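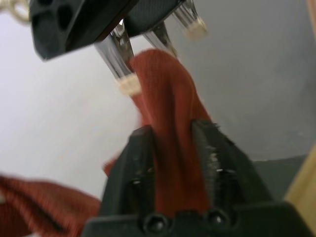

Rust-red ribbed knit, bunched up and held upright.

BROLLTON, 2021-03-25 - I have written about zoning fights and snowplow budgets for this site, and I have never gotten as much mail as I did when I mentioned that I dry my dishcloths on a clip hanger. So let's talk about clip hangers!

Griltier, the housewares shop on Panagiotou Street, has put a whole wall of them up front this month, and I stopped in to see what the fuss was about. The one folks keep asking for is called the Hiltari. It's $11, it folds flat, and the shop says it got 700 of them in for spring. When I was there the shelf had some pretty big gaps in it already.

I get the appeal. A lot of the apartments downtown don't have a dryer, and the basement machines in my building cost a small fortune in quarters (and eat socks, but that's another column). A hanger with clips on it goes anywhere you've got a hook, and you can take care of a handful of little things without dragging out the big rack.

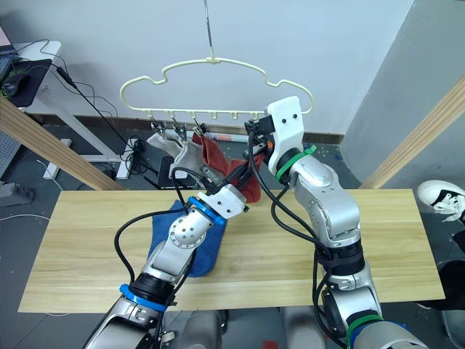 I like to keep the small stuff together, so washcloths and kitchen towels go up side by side and shirts get their own spot by the window. Clip them by a corner and they take up hardly any room. Clip them by the whole edge and they dry flatter, but you run out of clips fast. I go back and forth on this. My mail says Brollton is firmly in the corner camp, except for one reader who sent me two pages on why we're all wrong.

One thing I learned at the shop is to give each cloth a good shake before it goes up. A thick ribbed knit can hold a lot of water in the folds, and the clerk told me hers take up to 7 hours in the winter with the heat on low.

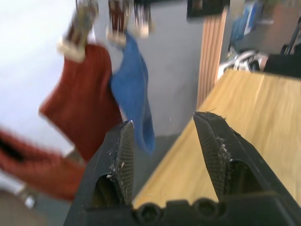

Dark colors are the other thing. Reds and blues will bleed on you the first few washes, so I'd leave a little space between them and anything pale until you trust them. I lost a nice cream towel that way last July and I'm still sore about it.

Griltier is also giving a free laundry-basics talk at the store next month. There are 60 seats and you need to sign up at the register. I've got mine already, and I'm bringing the two-page letter.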